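Hundura student build, post 1. Term project is picking and placing small household objects on a wooden table. Glass is on the list, so depth readings are poor.

2. Liesbeth Van Wijk rewrote the grasp planner. Log now stands at 1,523 attempts, 399 of them on glass.

3. Closing speed capped for anything breakable. Gijs Nijs wants it lower still. We'll test both.

4. Clear glass on the table, then the wrist view with the fingers together and a small brass-coloured object to the left.

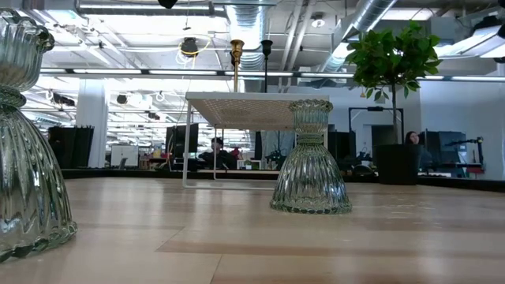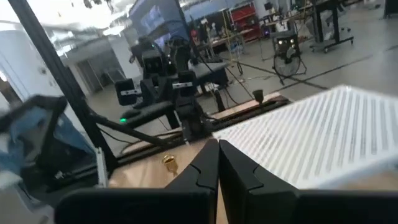 5. Next: recalibrate the wrist camera, then 300 more attempts at the lower speed. Code goes up after that.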